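Arm stops partway through putting a plate down - bad unit or bad setup?

Posted in Home and Bench Robots, 5/22/22

I have a Susiren arm clamped at the kitchen counter and I'm running the stock "set the table" routine from Farndale. It worked for a while. Now it stops with a joint 3 overload when it comes down over the cutting board. I clear the fault, it homes, it stops again in the same area. Sometimes it gets through 20 cycles first and sometimes two.

The seller says it's "environmental" and told me to recalibrate. I have done that 7 times. To me that sounds like what you tell people when you don't want to pay for return shipping. The dish weighs 480 grams and the arm is supposed to handle a lot more than that. Is there anything real I can check before I start arguing for a refund?

mapleshade_dan

Had the same thing on mine. Update the firmware and set the overload limit to 3000 in the advanced menu, fault went away and never came back. Takes two minutes.

tuckerbolt

Please don't do what tuckerbolt says. Of course the fault went away, you told the arm to stop reporting it. That limit is what makes it quit pushing when it hits something, and you have this thing in a kitchen where people put their hands on the counter.

I don't buy "environmental" either, but I wouldn't blame the motor yet. Recalibrating only tells the arm where its own joints are. It doesn't know how high your board is. If the routine was taught on a bare counter and you put a cutting board down later, the arm will keep trying to reach a height that isn't there anymore, and the current in that joint climbs until it trips. Your good runs could just be the ones where the board had been nudged over.

Power down and look at the cables next. Follow each one from the base up and see if any goes tight when you move the joints by hand. A cable that catches at the end of a move gives the same fault code, and the Herrero manual (same joint design as far as I can tell) has it buried in an appendix. Then run the routine with nothing in the grip. If it still trips at the same spot, weight was never your problem. If it only trips loaded, I'd start to suspect the joint.

Write down the joint angle every time it faults. Sellers find it easy to brush off "it keeps stopping" and a lot harder to brush off a page of matching numbers. I sent a Trirkberg back in September and the log was the only thing they read.

I run a similar counter layout and I keep the board and the dish in the open middle, with the jars back by the tile.

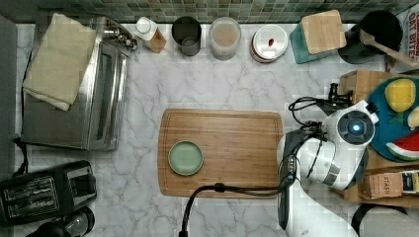
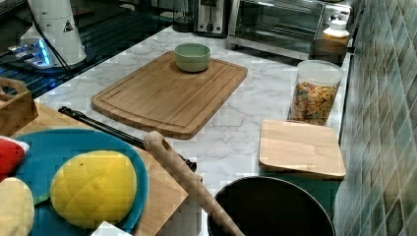

Cutting board and green dish out on the marble, toaster oven behind or off to the side.

I'm not promising any of this fixes it. I have seen two of these with bad joints out of the box, so you may be right about the refund. But do the empty run first and leave the limit alone.

Rosemarie Lammers

Mine did this too. Loosened the clamp and tightened it back up and it was OK for a while, then it started again. Never found out why. I wouldn't buy another one.

gull_and_co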